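Zwei Controller, zwei Hände und ein Becher

Seit Juni vergleiche ich am Abend zwei Controller für meinen simulierten Humanoiden. Ich habe lange nichts darüber geschrieben, weil ich zuerst selber verstehen wollte, was ich messe. Heute schreibe ich es auf, auch damit ich es in einem halben Jahr noch finde. Wer mein Deutsch korrigieren möchte, darf das gerne in den Kommentaren tun, Irja Saarela macht es schon seit Jahren.

Der erste Controller heißt Plonlow. Er rechnet die Gelenkwinkel für den ganzen Körper auf einmal, also auch Hüfte und Beine, wenn nur eine Hand sich bewegen soll. Der zweite heißt Pleteck und behandelt die Arme getrennt vom Rest. Die Beine bekommen bei ihm nur die Aufgabe, das Gleichgewicht zu halten. Auf dem Papier gefällt mir Plonlow besser. In der Praxis sitze ich meistens mit Pleteck da, weil ich ihn an einem Abend einstellen kann.

Die Aufgabe ist klein. Der Roboter startet in der Küche mit hängenden Armen, geht zu einem braunen Becher auf dem Boden, beugt sich und greift ihn. Jeder Controller bekommt 30 Versuche, und für jeden Versuch gebe ich 2.000 Simulationsschritte. Wenn der Becher danach nicht in der Hand ist, zählt der Versuch als verloren, auch wenn nur noch ein kleines Stück gefehlt hat. Amado Macapagal findet diese Regel zu streng. Er hat wahrscheinlich recht, aber ich möchte sie jetzt nicht mehr ändern, sonst kann ich die alten Läufe wegwerfen. 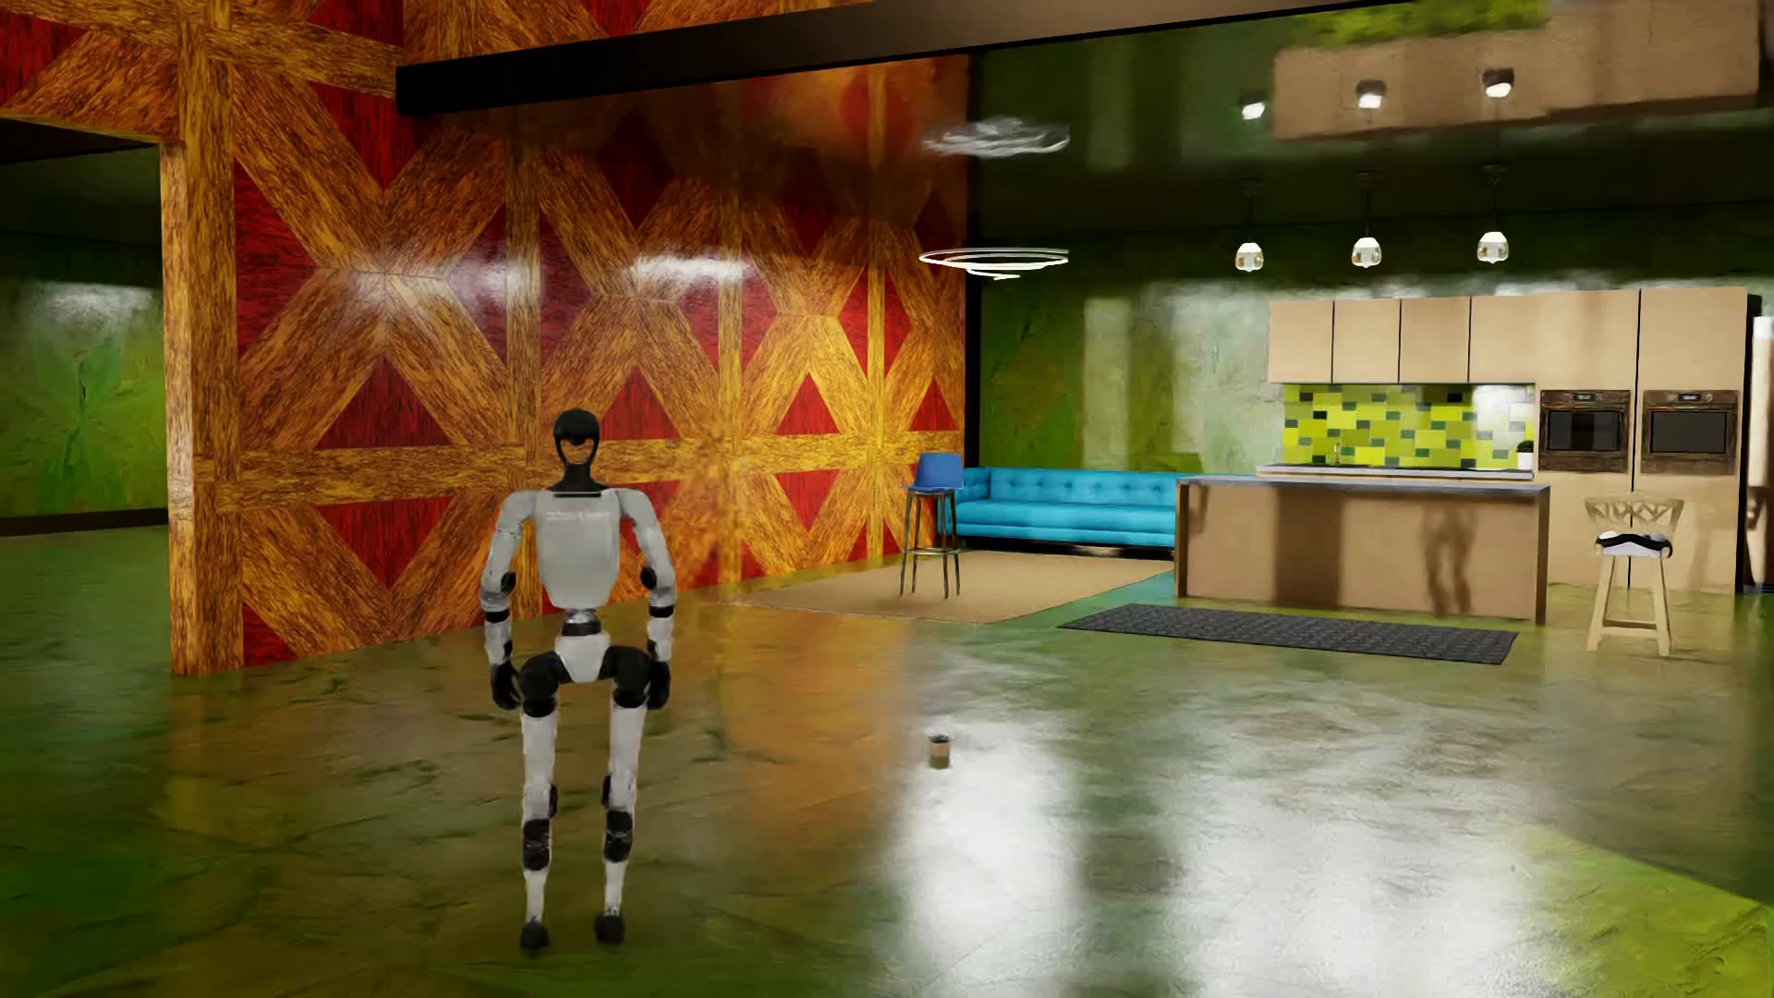 Beim Gehen war der Unterschied kleiner, als ich gedacht hatte. Plonlow macht kürzere Schritte und bleibt vor dem Becher ruhiger stehen. Pleteck kommt schneller an, schwankt dann aber im Oberkörper, und diese Bewegung geht bis in die Hand. Beim Bücken hat Plonlow seinen besten Moment: Die Hüfte geht nach hinten, das Gewicht bleibt über den Füßen. Bei Pleteck musste ich den Winkel im Knie von Hand begrenzen, sonst fällt der Roboter nach vorne.

Bei den Händen wird es schwieriger. Ich habe zwei Greifmodelle ausprobiert. Aseo schließt alle Finger gleichzeitig bis zu einem Kraftwert, Llorente schließt zuerst den Daumen und wartet auf Kontakt. Mit Aseo ist mir der Becher oft weggerutscht, besonders wenn die Hand schräg von oben kam. Llorente ist langsamer und verbraucht viele Schritte, dafür hält der Griff besser. Zusammen mit Plonlow reicht dann manchmal die Zeit nicht mehr. Das ärgert mich, denn sonst wäre es meine Lieblingskombination.

Ein Fehler von mir gehört auch hierher. Ich hatte die Reibung am Becher viel zu niedrig eingetragen und zwei Abende lang die Finger beschuldigt. Divina Lumbao hat in meiner Konfiguration die falsche Kommastelle gefunden. Alle Läufe davor habe ich gelöscht.

Für den Moment bleibe ich bei Pleteck mit Llorente. Als Nächstes möchte ich den Becher näher an die Kücheninsel stellen, damit der Roboter beim Bücken weniger Platz hat. Die Konfigurationsdateien schicke ich auf Anfrage per Mail, sie sind leider nur auf Englisch kommentiert.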